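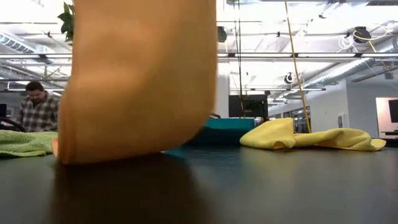 Course Notes > Textile Testing > Unit 6

Drape and Bending Stiffness of Woven Fabrics

Print this page | E-mail this page

Search notes Go

Instructor: Achilleas Dimitriou
Revised Apr 13, 2026

6.1 Terms

Drape is the way a fabric deforms under its own weight when only part of it is supported. A cloth hung from its upper edge bends mostly in one direction. A cloth laid over a disk bends in two directions at once, and shear stiffness enters the result. The two cases should not be compared directly.

Bending length, c, is half the overhang length at which a strip sags to 41.5 degrees below the horizontal. Flexural rigidity, G, is the product of mass per unit area and the cube of bending length:

G = w c^3

With w in mg/cm^2 and c in cm, G is in mg cm. Other texts use micronewton meters. State the units in every table.

6.2 Strip test

Cut strips 25 mm by 200 mm, four in the warp direction and four in the weft. Keep clear of the selvage. Condition them overnight. Slide each strip forward at a steady rate until the tip meets the inclined plane, then read the overhang. Test both faces and both ends, giving four readings per strip.

Strips that twist are read at the midpoint of the leading edge. Strips that curl badly are rejected and noted.

6.3 Worked case

Fabric: Brukum plain weave, 250 g/m^2
Mean overhang, warp: 4.0 cm
c = 2.0 cm
w = 25 mg/cm^2
G = 25 x 8 = 200 mg cm

The cube dominates. A reading error of 5 percent in overhang gives close to 16 percent in G. Report c to one decimal place and do not carry extra digits into G.

6.4 Drape coefficient

The drape coefficient is the area of the draped shadow less the disk area, divided by the area of the flat specimen less the disk area, times 100. A low value means a limp fabric. Record the number of folds separately; two fabrics can share a coefficient and fold differently.

6.5 Problems

1. Repeat 6.3 for the Nimri twill, c = 3.0 cm, same mass.
2. Derive the effect on G of a finish that adds mass but leaves c unchanged.

Solutions are held by Thodoris Deligiannis until September.

Shares: 40 | Comments: 0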